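Kuscombe Desk Drawers
README, June 2021

What this is

Kuscombe is a set of pictures of small drawer organizers being opened, closed and filled on a tabletop. It covers the clear and tinted acrylic kind that people keep on a desk or a bathroom counter. There are 948 pictures in the set, taken on 20 tabletops.

Folders

drerness - organizers with the drawers shut
saarela - one drawer pulled out, tray empty or with items in it
pramdale - drawers taken all the way out and set beside the housing

Each folder has its own notes.txt with the tint, the number of drawers and the table color. Where the tint was hard to call, the notes say "gray or brown" and leave it at that.

Words used in the notes

Housing: the outer box that holds the drawers.
Tray: the part that slides out.
Partition: a thin upright panel that divides a tray.
Lip: the front panel of a drawer, straight or angled.

Known problems

Smoky acrylic on a white table is the hardest case. Partitions overlap when seen through each other, so a tray can seem to have more compartments than it does. We left compartment counts out of 49 entries for this reason. Glints on panel edges were not retouched. 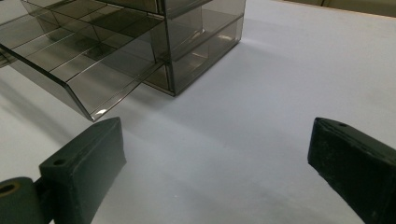 Corrections are welcome - please give the folder name and the line in notes.txt. Changes made after November will go into a separate file.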